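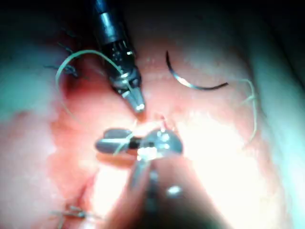

4. Anotação dos episódios de sutura

O módulo de anotação do Gralluvix serve para dividir cada gravação de sutura em gestos curtos, que depois são usados no treino da política de controle. Neste capítulo explica-se como preparar os episódios, marcar os gestos e exportar o conjunto. O anotador deve decidir primeiro qual instrumento tem o fio ou a agulha, e esta decisão nem sempre é imediata: um segmento curto de fio pode estar preso nas garras cinzentas enquanto a agulha curva fica livre, mais acima, sem contato com nenhuma ponta. Neste caso o estado correto é "fio seguro, agulha livre", e não "agulha segura".

4.1 Antes de começar

1. Abra o projeto e selecione a pasta de episódios. O programa Plaria, que faz a sincronização, deve já ter terminado.
2. Verifique que cada episódio tem os vídeos e o ficheiro de cinemática com a mesma duração. A diferença máxima permitida é de 100 ms.
3. Confirme a taxa de 30 quadros por segundo no painel de propriedades.
4. Escolha o vocabulário de gestos "Nyitrai". Os vocabulários antigos ainda abrem, mas não podem ser exportados.

Nota: o conjunto de referência contém 234 episódios. Não altere os nomes das pastas – o índice é construído a partir deles.

4.2 Marcar o estado do fio

1. Avance até o primeiro quadro em que a garra fecha sobre o fio e pressione F.
2. No campo "Laço", indique se existe laço aberto. Um laço conta como aberto quando se vê o seu contorno na maior parte do percurso, mesmo que uma parte saia da imagem.
3. No campo "Relação com a incisão", escolha "sobre" quando o fio cruza por cima do corte, e "através" somente quando se vê o fio entrar no tecido.
4. Marque os pontos já terminados com a etiqueta "nó anterior". Estes não pertencem ao gesto atual.
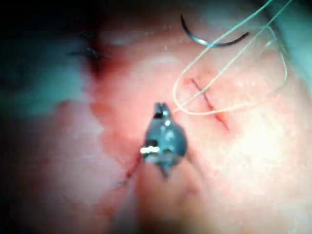

Figura 4.2. Fio preso na ponta da garra, com laço longo sobre a incisão direita: "Relação com a incisão" = "sobre".

Cuidado: não use a cor do fio como critério único. O fio claro perde contraste nas zonas muito iluminadas do tecido, e o rastreador automático pode perder ali a sua posição. Corrija manualmente os pontos de controle antes de passar ao gesto seguinte.

4.3 Quadros com oclusão

Em alguns quadros, uma forma grande e desfocada ocupa o primeiro plano e esconde uma parte do campo. Estes quadros não devem ser apagados. No nosso método, a política aprende também com observações parciais, e nos ensaios sem estes quadros ela parava com mais frequência durante a passagem da agulha.

1. Desenhe a máscara de oclusão só sobre a região desfocada. Se não é possível saber se a região é um instrumento ou uma dobra do tecido, use a classe "indefinido".
2. Atribua a cada instrumento visível o seu identificador, mesmo quando a haste está escondida.
3. Quando não se distingue se as garras seguram o fio ou a agulha, escolha "incerto". Não deduza o estado a partir do quadro anterior.
4. Marque com um ponto o lugar em que o fio encontra o tecido. Uma pequena mancha de sangue junto às pontas ajuda a localizá-lo.
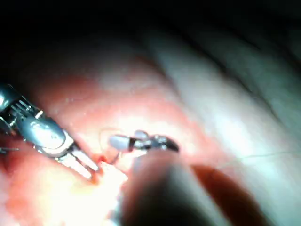 4.4 Revisão e exportação

1. Cada episódio deve ser revisto por 2 anotadores. O segundo trabalha sem ver as marcas do primeiro.
2. Abra "Comparar" e resolva os conflitos. As diferenças nos limites dos gestos inferiores a três quadros são aceitas automaticamente.
3. Exporte para o formato Jullow. As etiquetas "incerto" e "indefinido" são conservadas, mas têm peso zero na função de perda.
4. Guarde o relatório de concordância na mesma pasta do conjunto exportado.

Nota: a exportação completa pode demorar várias horas. No servidor partilhado, ela é interrompida na sexta-feira à noite para manutenção e deve ser iniciada de novo à mão.

2 comentários
30 partilhas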